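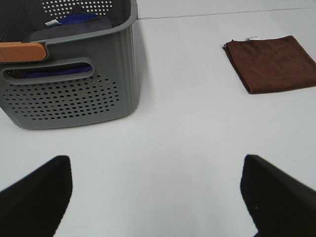 A brown towel, folded, next to a gray basket. Gripper open.

Folding a towel is the chore most often used to argue that household robots are close. I think it is a poor test, and the result it gives is too generous. A towel is rectangular, forgiving, and worth very little if it is dropped. A linen room handles towels too, but it also handles fitted sheets, aprons with long ties, and shirts with one sleeve inside out.

I ran the finishing floor at Gatti, a contract laundry, until April. We logged 3,843 pieces in one reference shift. Flat towels were the easy part of the log. The hours went to sorting, untangling, and deciding whether a stain meant rewash or scrap.
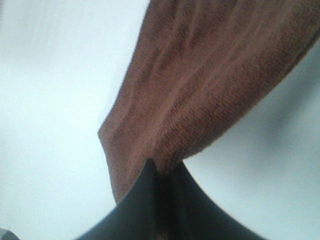 Can a robot arm hold terry cloth reliably?
Pinching it is mostly solved. Knowing how many layers are in the pinch is not, and a fold started on the wrong layer has to be undone.

Vendors quote cycle time. Pledov quoted us 152 seconds per towel, with the towel presented singly on a clear table. Presentation was excluded from the figure. A person had to pull each piece from the bin and lay it out, which at our rates was almost 800 dollars a week for one station. Morena Rizzi, who did our costing, put that labor back into the sheet and the payback period disappeared.

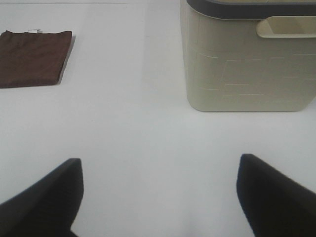
The second omission is recovery. A worker who drops a corner picks it up without stopping. An automated station that loses a corner may retry, stall, or carry on and stack a bad fold. I would accept a slow machine if it reported its own failures. The Dumilix trial unit did not, and we found the bad folds at packing.

Leonardo Caputo disagrees with me. His position is that stations improve by being used, and that a buyer who waits for full coverage will wait too long. He runs 4 of them at Buva, on towels only, with fixed bins and one attendant. That is a reasonable installation. It is also a narrow one, and it should be described that way in sales material. 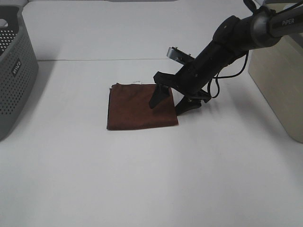 What should a buyer ask for before signing?
Unassisted hours on the buyer's own mixed load, with every human touch counted and every rejected piece listed.

Until those numbers are offered as a matter of course, I would treat folding as a partial capability and budget for the attendant.

Contact the editor | © 2025 | Back to top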